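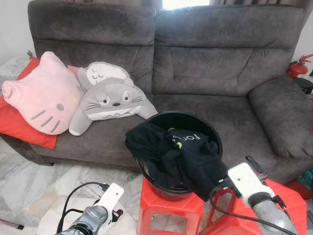
Moving a microfiber sofa long distance, worth it or sell?

Posted in Moving & Storage, 28 October 2022
by Ľubica Štefanec

Ok so we are moving in December, 1,440 miles, and I can't decide on the couch. Gray microfiber two seater, the puffy kind with the big padded back. Bought new, still comfy, no pets, no smokers. Got one quote from Flirnley for the whole apartment and it's 1,831 dollars with the couch, and they said they'd knock some off without it but wouldn't tell me how much until I "commit to an inventory". Is that normal??

Other thing, new place is on the third floor and the stairs turn twice. Landlord says "people get couches up there all the time" but he also told us there was a dishwasher and there is not a dishwasher.

Husband wants to sell it and buy one there. I think we'd get nothing for it and end up spending 1,000 on something worse. My daughter has opinions too, she's six, the couch is where her whole gang lives (Hello Kitty pillow, the Totoros) and she has informed us it is coming. So, take it or leave it? And if we take it how do I wrap it so it doesnt show up filthy. Thanks in advance, typing this between boxes.

2 replies

Loretta Blackwood

Did a move like this with a couch like that. Short version, measure first, decide second.

Measure the couch: height, depth, and the diagonal from the top of the back to the bottom front. Then get somebody to measure the new place. Front door, stair width, ceiling height at each turn, apartment door. If the landlord won't do it ask the current tenant, mine was very nice about it. The turns are what get you, not the doors.

On the quote, no, that's not great. Ask for two prices in writing, one with and one without. Any mover can do that. If Flirnley won't, call somebody else. I used Bristard and had no complaints except they were late.

Also look under the couch. Lots of them have legs that unscrew and some have backs that slide off on metal brackets. Ours did and I had owned it for years without knowing. Changes everything on a staircase.

If it fits, wrapping it:

1. Vacuum it, seams and all, under the seat too. You will find crayons. Check the tag for the cleaning code before you put anything wet on it, S means no water.

2. Take off everything loose. Throw pillows, blankets, stuffed animals. Those go in a clear bag with the kid's name on it, and the bag rides in the car with you and NOT on the truck. Trust me on this one.
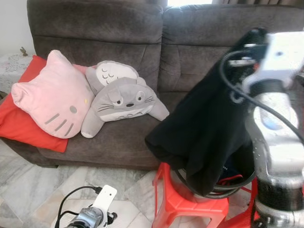 3. Legs off, screws in a sandwich bag. Label the bag. Don't tape it to the fabric, the tape pulls the nap and leaves a mark.

4. Moving blankets first, then stretch wrap over the blankets. Plastic straight on fabric for days in a cold truck traps damp. Extra padding on the arms, they hit everything.

5. Take pictures of all sides before it's loaded, in case you have to file a claim.

If it doesn't fit, sell it now, don't wait till the last week. Everybody's giving couches away the last week.

Vaněk

sell it. couch is a couch. we paid to haul ours and it sat in the garage at the new house because it didnt go through the den door, still there, cat loves it

if you do keep it get the cheap zip up cover from the truck rental place, fine for one trip

Ľubica Štefanec

Thank you both! Loretta the legs DO come off, just checked, the back I can't tell. Emailed Flirnley for two prices. Messaging the tenant tonight about the stairs. Bag in the car, noted, that would of been a very long drive otherwise.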